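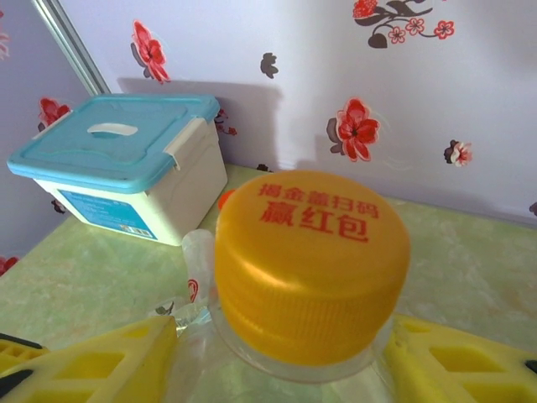 Fig. 1. Yellow cap with promotional text in red: 揭金盖扫码 / 赢红包 (scan the code under the cap, win a red envelope).

Packaging and Everyday Life
Handout 4: The Bottle, the Cap and the Bag
February 2021

Read this before the session. It replaces the old Handout 4, which was mostly about yogurt and which several of you told me, in the course evaluations, you would rather forget.

1. What a cap is for

A cap keeps the drink in and the rest of the world out. That was the whole job for a long time, and caps did it without complaint. Then somebody in marketing noticed a flat disc facing the customer every time the bottle was picked up, and the cap has had two jobs ever since.

The one in Fig. 1 has two lines on top. The upper line tells you what to do, the lower line tells you what you might get, and the lower line is bigger and bolder. Please remember this when you lay out your own samples for the July review. Last year's group made the instructions enormous and the prize tiny, and then wondered why their test readers felt they were being sent to the dentist.

Red envelopes are gifts of money, given at New Year, at weddings and on other happy occasions. In a promotion the envelope is usually digital and the sum inside is usually modest. The color and the word do most of the work. A shopper who would not bend down to pick up a coin will cheerfully scan a code for the same amount, provided it comes in an envelope.

2. Ribs, rings and other small parts

Terms you will need:

Ribbing (or knurling). The fine vertical ridges on the side of the cap. They give the fingers something to hold. Too shallow and the cap slips; too sharp and you hear from people with sore hands.

Neck ring. The ledge below the cap. Bottling lines use it to carry the bottle along. Customers do not use it for anything and most have never noticed it. You will now notice it for the rest of your lives, for which I apologize.

Shoulder. Where the neck widens into the body. A gentle slope pours well. A sudden one gives you the glugging sound, which some brands are believed to like.

Body ribs. Horizontal ridges further down. Thin plastic folds up when squeezed, and ridges stiffen it so that the maker can use less material. They also make any label wrapped over them look slightly seasick, so labels tend to sit on a flatter band.

3. The Paquette exercise

Paquette is our pretend client (a water company with a great deal of confidence and one product). The file gives you the following:

Caps in the trial run: 1,529
Caps with a code that works: 500
Codes scanned: 308
Prizes claimed: 135

Work out the scan rate twice, once against all the caps and once against the caps that could be scanned at all. You should get just over 20 percent and just under 62 percent. Both are correct. Paquette's sales office will quote the second and Paquette's accounts office will quote the first, and they have not eaten lunch together in years.

Then write half a page on the gap between codes scanned and prizes claimed. Do not write "consumer apathy." It was written eleven times last year and it explains nothing. Think about what a person has in their hands at that moment: an open bottle, a cap, a phone. Most of us have two hands. Where does the bottle go? Where does the cap go? Try it at home, over a sink.

4. What happens afterward

Designers love the shelf. There are whole books on the shelf. The average drink spends its best-lit hours there and then has a much longer career as an empty, about which there are fewer books, with worse photographs.

The empty goes in whatever is nearest. We say we sort, and on survey forms we are all saints, but distance beats principle in nearly every room I have looked at.

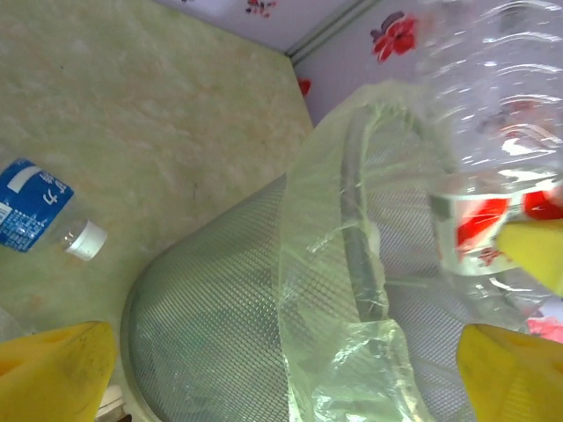

Mesh wastebaskets deserve a paragraph. They were a fine idea for paper. Paper is dry, polite and does not run out through small square holes. Then people began to drop bottles, tea bags and the ends of lunches in them, and the basket needed a liner, and so we now put a bag with no holes inside a basket that consists mainly of holes. The liner is folded over the rim to stop it sliding down. If the bag is much too big for the basket, it hangs down the outside like a borrowed raincoat. If it is a little too small, it stays up nicely until the first heavy item, and then it is at the bottom with everything else.

Measure before you buy. Go around the rim with a tape, halve the figure, and that is the narrowest flat bag that will go over the top. Add a little, or you will be wrestling it every evening. For depth, take the height of the basket, add half the width of the base, and add a hand's width for the fold.

An unsquashed bottle is mostly air and fills a small basket in no time. Loosen the cap, flatten the bottle, screw the cap back on. Whether the cap should go back on depends on where you live, and the rules do change, so look up your own before quoting me.

5. Reading and tasks

Read the Duluter notes on closures, sections 2 and 5. Skip section 3 unless you enjoy thread pitch.

Look through the Gakent label samples in the gray folder. Handle them by the edges. The last group did not.

The Fivlow sheet on liners is optional and badly photocopied, but the table on page two is sound.

Bring one cap from home, clean, with anything at all printed on it. Write down every word on it, in whatever language, and beside each word note whether it is there for the buyer, the law or the factory.

Bring also the width and height of one wastebasket you live with, and the size printed on the roll of bags you use in it. We will compare them in class. Leave the wastebasket at home.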